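Chapter 4

Planning and Paying for a Small Data Collection Station

After reading this chapter, you should be able to:
make a list of the parts of a tabletop station and sort them by who will buy them;
separate the cost of the first day from the cost of the first year;
write an order in which the small items are not forgotten;
decide when it is cheaper to own one device than two.

4.1 The robot is a small part of the budget

Many students begin a budget with the most interesting object. They find the price of a robot arm or a hand device, they write it on the first line, and after that they add "other costs" on the last line. In my experience the last line is the one that causes trouble. A station needs a table, a chair for the operator, cables of the right length, a device to show the state of the recording, objects to handle, boxes to put them in, and a floor plan in which people can walk past without pulling something down.

We will use the case of Rillby throughout this chapter. Rillby is a small firm that wanted to teach a robot to pack soft goods. It had no robot when it started. The plan was to collect demonstrations first, with tools held or worn by people, and to buy the robot later, when the team knew which hand it needed. The first written plan was made in May and had only 5 lines. The version we use here is from 26 September 2025 and has 20.

The order of purchase in this plan is unusual, and it deserves attention. A robot bought early stands still while the team prepares the work. Hand tools cost less, and a person can begin to work with them after a short training. On the other side, a person must be paid for every hour, so the saving on equipment can be lost in wages if the sessions are badly planned.

4.2 What must be on the table

Before you continue, take a sheet of paper and write down everything you would have to order for a station like the one at Rillby. Include things which have no motor. 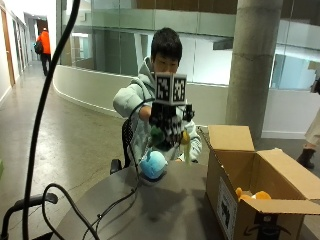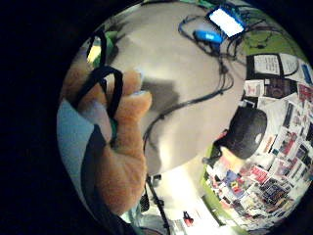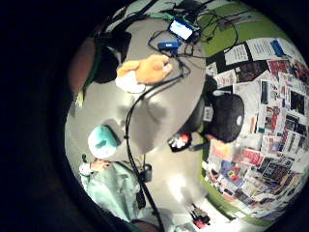

Figures 4.1 to 4.3. Work at the table, with black cables in use in every view.

Tormod Fagerlund read an early version of this section and objected to the question itself. A list made from looking at a station, he wrote, will always miss what is kept in the cupboard: the second cable, the spare strap, the charger. He would start from the last three repairs and ask what was missing on each of those days. I think he is right for a team that is already working. A new team has no repairs to look back at, so it must start from the table and correct the list later.

Compare your sheet with the groups below.

Group A, capture. Hand devices, grippers, cameras, printed markers.
Group B, connection. Cables, hubs, adapters, power supplies.
Group C, furniture. Table, chairs, boxes.
Group D, objects. Everything that is picked up, moved or packed.
Group E, people. Hours for the operator and for the person who checks the recordings.

Group B is the one most often written too small. Rillby asked two suppliers for a price on the whole group. Fetden offered it for 773 euros and Kováčik for 881 euros. The first offer looked better, but it had no spare cables, and delivery was not included. When both were added, the difference between the offers was almost gone. The team chose Kováčik, mainly for the shorter delivery time.

Group D is cheap for each piece, and for this reason it is often bought in a hurry. Soft objects change their shape with use. If you plan to repeat a test after half a year, buy the same object twice on the first day and keep one of them closed in its bag.

4.3 Own, rent or wait

For each line of the list there are three possible answers. You can buy the item, you can rent it, or you can leave it until the need is proved. Rillby rented its second hand device from Zurnico for the first months and bought the first one. The rent was high when counted per day, but the team did not yet know if two people would ever record at the same time.

A simple rule can be used for a first decision. Write down how many days per month the item will be used. Multiply the daily rent by this number, and then by the months you are sure about. Do not count months you only hope for. If the result is more than half of the purchase price, ask for a purchase offer before you sign the rental contract.

Exercise 4.1 is based on this rule. You will need the list you made in section 4.2.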